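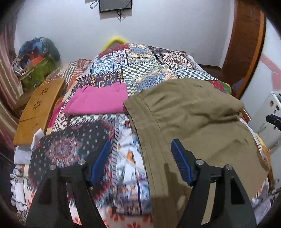 Ticket 252 — pickup time missing on shuttle vouchers
Opened 20/12/2023
Product: Sasaki booking desk, tours + transfers
Site: Encombe coast tour, hotel pickup
Priority: high (guests going out tomorrow)

Problem
Vouchers for the Encombe half day tour are going out with no pickup time. Hotel name prints fine, then "Pickup:" and blank. Only seems to hit the Sivell guesthouse and the Nurnalden harbor stop. Airport hotels look ok.

Two guests waited outside the Sivell this morning from 6:30, bus came 7:50. Not happy. Refunded the snorkel rental for both.

What I tried
Resent voucher from the desk — still blank. Cleared cache, logged out, back in, same thing. Made a test booking for the Nurnalden stop, blank. Test booking for an airport hotel, time shows. So it's the stop and not the tour.

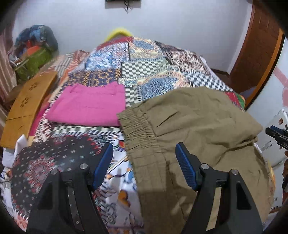
Laundry laid out on the bed

Checked the stop list after lunch. Both bad stops were renamed last week when we merged the old winter route into the main one. Old names had the time attached. New names have the time in the driver sheet but nothing in the voucher field. Typed 7:50 in by hand for the Sivell, saved, went back in and it was gone. No error mesage.

Tried again in a different browser. Same.

Nearly 200 bookings on those stops through the end of December, so I can't do them one by one.
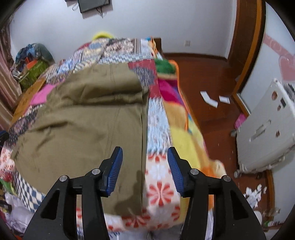
Support replied that the time won't save while the stop is still linked to a retired route, and asked whether the winter route had been deleted or only hidden.

Hidden. Didn't know it mattered. Left it in case we need it back for whale season.

They say don't delete it, the old bookings hang off it. Unlink first, then set the times, then resend. Steps below the way I did them, for whoever has the desk next.

Fix
1. Routes, show hidden, open the winter route. Remove the Sivell and Nurnalden stops from it. Leave everything else alone.
2. Open each stop under the main route, type the pickup time, save. Reload and check it's still there.
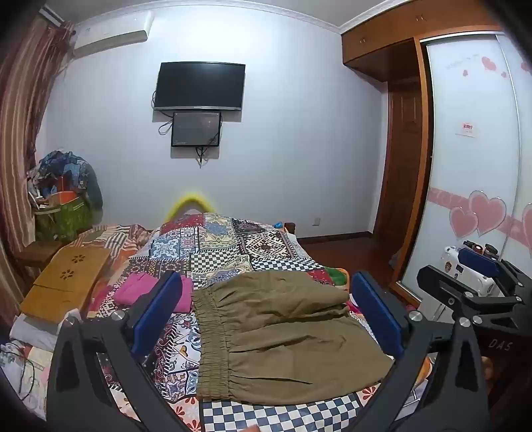
3. Make a test booking on each stop. Look at the voucher itself, the preview was showing an old copy for me.
4. Filter bookings by stop, select all, resend voucher. It only takes 50 at a time so keep going til the list is empty.

Update, evening
Steps 1 and 2 done, times are sticking. Test vouchers good on both stops. Resent tomorrow's guests first and called the Sivell front desk so they can put a note up — 7:50, side entrance, bring the voucher on your phone or printed.

4 emails bounced, all typos in the address. Texted those guests the time.

Still open: return drop off time is blank on the Nurnalden voucher too. Might be the same link thing, havent looked. Leaving ticket open, dropping priority to normal.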